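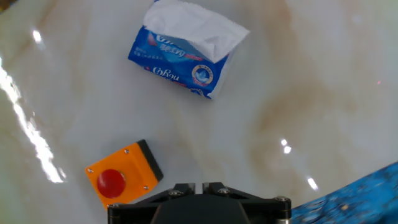

Pack of tissues on the marble top.

27th February

Bread notebook, second proving trial. I've got a streaming cold so apologies to anyone trying to read my handwriting when this gets typed up, and a bigger apology for the nose: I can't smell a thing, which makes me the worst possible judge of a sourdough starter. All the notes on smell will have to wait for somebody healthier.

Flour first. We're on the Pallance strong white for this one, and I've put the Durnby wholemeal in at a small amount just to get the starter moving. I know we said we'd stick to one flour until May but the last loaves were so pale and sulky that I caved. It's written down, so nobody can say I hid it!

Hydration is 65 per cent. That felt stiff in the hands at first, a bit like cold plasticine, and I very nearly added a splash more water. Glad I held off. After the rest it had gone smooth and stretchy all by itself and I could pull a decent thin sheet out of it without it tearing. Must remember this next time I get twitchy with the jug.

Bulk prove was 6 hours on the shelf over the radiator, folding whenever I remembered (not often enough in the second half, I was on the phone to Bakitthorpe about the delivery of tins and it went on and on). The dough had risen nicely by then, domed at the edges, with a few big bubbles under the skin. The poke test was slow to spring back, so I shaped it straight away.

Two loaves shaped, one in the long basket and one in the round. The round one was much easier. The long one stuck at one end even though I'd used plenty of rice flour, and I had to tease it out with the scraper, so it went into the oven looking like a slipper. The Saxena basket has a cloth liner somewhere that I keep meaning to find. If you've borrowed it, please put it back in the drawer under the scales. 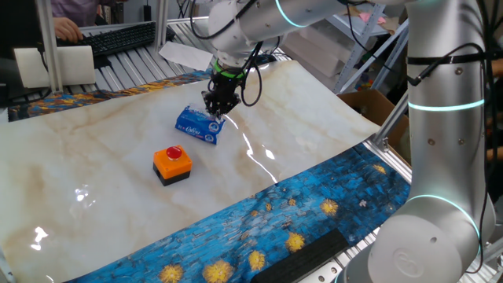 Baking

Oven as hot as it goes, lid on to begin with and then off for the colour. I slashed the round one with a single curved cut and it opened up beautifully, proper ear on it, crisp enough to snap. The long one got three short cuts and they've sort of healed over, so all the push went out of the side instead. Lopsided, but I've eaten worse.

The bottoms are still catching. I tried a second tray on the shelf below to take the edge off the heat and it helped a bit, though there's still a dark ring. Next go I'll scatter some semolina under the paper and see whether that does anything.

Crumb

Cut the round one too early, as usual, and it was a little gummy in the middle. The holes are even and fairly small, good for toast, and butter stays where you put it. Can't report on flavour for obvious reasons, although the crust made a lovely noise. I've left half of it in the tin, so please help yourselves and write what you think in the margin.

For next time

Same flour and same water, please, no fiddling.
Set a timer for the folds.
Try the long loaf with a single cut down its length.
Feed the starter the night before. I fed mine in the morning and spent ages waiting for it to wake up.
Leave the loaf alone until it's properly cold (I am talking to myself here).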